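Leave the Boring Parts In

I review memoirs for a living, or for part of one, and most of those I see now are by people who served somewhere in a job that never made the papers. They were cooks, clerks, radio operators, truck mechanics, nurses on night duty. Small presses have done well by these writers. My complaint is with what happens to the manuscripts between the kitchen table and the bookstore.

They get cut, and the same kind of page gets cut every time. Out goes the chapter on how the supply forms were filled in. Out goes the three-week wait for a part. What stays is the storm, the shelling, the funeral and the trip home. By the time I get the book it reads quickly and I can't tell it from the last one.

Take Arvid Eklund's Cold Deck, which Ellton brought out in May. Eklund spent his war as a second cook on a supply ship. The published book is 28 short chapters, and the ship is in danger in most of them. I liked it well enough. Then his niece let me read the typescript, which runs to 882 pages, and I found that I had been given a different man. The Eklund of the typescript worries about flour. He explains how you keep bread dough from sliding in a heavy sea, what happens to eggs in the fourth week, and which officers sent their plates back. He spends six pages on a quarrel over a ladle. The torpedo attack, when it finally comes, takes up less room than the ladle does, and it scared me far more than it did in the printed version. I knew the galley by then. I knew who would be standing where.

Editors have an answer to this, and I don't want to pretend it's a stupid one. Solveig Nygård, who has edited war books for most of her career, put it to me in a letter after I grumbled in print once before. A reader who gives up on page 40, she wrote, learns nothing from page 400. Paper costs money. The author would like to be read by someone outside the family. All of this is true, and I would not ask any press to print the Eklund typescript as it stands. He tells the story of his bad tooth three times.

My quarrel is with the rule used for cutting. If you trim a service memoir by asking of each page whether it is exciting, you will end up with a book about the most unusual days of a person's life. Those days are often the ones the writer remembers least well. Ask anyone who has sat down with old soldiers. The details of a bombardment drift over the years and borrow from films and from other men's stories. The details of the job hold still. A man who can't tell you which month his unit was hit can tell you how many turns it took to seat the lid on a fuel drum.
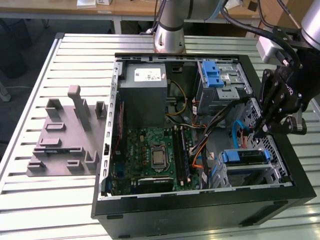

There is also the matter of who these books are for. The grandchildren will read anything. The general reader picks up perhaps one such book a year and wants a good story, fair enough. But there is a third reader, the one who comes along in fifty years and wants to know how things were done. That reader has no use for another account of how loud the guns were. He wants the forms, the rations, the pay, the smell of the blankets and what people did on a wet afternoon with no orders. The official records hold some of this, though they were written by people covering themselves.

Sixten Løken's book about his years as a field telephone man shows it can be handled well. Rønning published it with hardly any trimming, and I'm told they expected to lose money on it. A third of the book concerns wire. He lays it, loses it, digs it up, argues about whose it is. I have reread it twice, which I can't say of many books with a tank on the cover. When a line goes dead in the later chapters you know exactly how far he will have to crawl and what he will have in his hands when he gets there. He never has to tell you he was afraid.

I asked Satish Upadhyay about this. He runs the memoir evenings at the library in Clastley and has read more unpublished manuscripts than I ever will. He thinks the trouble begins before any editor comes near. People arrive at his group having already thrown out the good material, he said. They have read published memoirs, they've seen what goes in one, and they come apologizing that nothing much happened to them. One woman had kept a hospital laundry running for 2 years and had written a single paragraph on it. The rest was about a general she once saw getting out of a car.

So the trimmed books teach the next set of writers what to leave out. That seems to me the real damage, and it's hard to undo – a page cut by an editor may survive in a drawer, but a page that was never written is gone when its author goes.

What would I like done? A press could keep one working chapter whole in every such book, and let the author pick which. It could put the full typescript in a public library and say so on the back page. Balthasar Eberhard did this with his own memoir of a prison camp kitchen, at his own expense, after his publisher took out everything on soup. The library copy is in worse shape than the printed one, with tea on it and pencil in the margins. People have been using it.

And reviewers could stop using the word "gripping" as if it settled anything. I have used it myself, on Eklund's jacket as it happens, and I would take it back if they let me. There is talk of a paperback of Cold Deck. If Ellton has room for one more chapter, I would ask them for the ladle.

Recent essays

The Trouble with Maps in War Books
Who Gets Thanked: Reading the Acknowledgments
Letters Home and the Censor's Pencil
Why I Still Read the Appendix First
Two Memoirs of the Same Winter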